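Usstead robotics club, term notes: folding

I have been putting off writing up the second half of term. What follows is mostly for the members who missed sessions, and for me when I come to order parts in July. 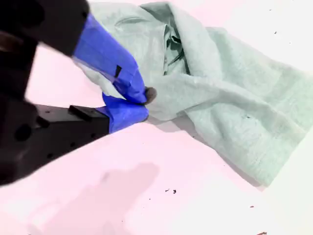
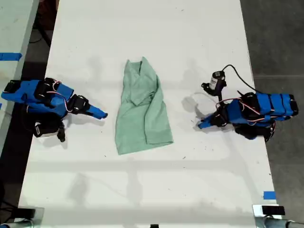
The task we set for the Bowen shield is to fold one garment, start to finish, with no hand on the table. Our policy is trained on recordings of people driving the arms, and the weak part of it so far is the first grasp. A flat cloth on a flat table gives a gripper very little to close on. The blue tape round the fingertips is the cheapest change we have made and I would keep it. Bare tips slid off the hem on most attempts; taped tips hold a corner well enough to lift. Tape does crease and overlap, so the gap between closed fingers is no longer the same on every finger, and the closing limit in the config has to be set again after each rewrap. Please write the new value on the sheet.

The starting position matters more than I expected. We began with the garment laid square and the policy learned that and nothing else. We now drop it in a heap between the two arms and accept whatever shape results. The collar end is still easier than the bottom edge. I don't have a good explanation for this.

Recordings so far: 654 kept. Anything where an arm stalled or a cable caught was thrown out. Training to 20 epochs takes most of a night on the Winar machine, and going further made no difference to the score.

Servos: two have developed play at the wrist joint. The Ornex replacements fit, but the horn screws are a different length, so don't mix the bags. Check that the wires have slack with the elbow fully extended before powering up. Two sessions were lost to a connector that had worked itself half out.

Next job is a proper camera calibration. The wrist view loses the cloth edge when the gripper is low, and the overhead view has the arms' shadows in it, which the hem detector likes to report as a fold. I will try lower gain first and move the lights if that fails.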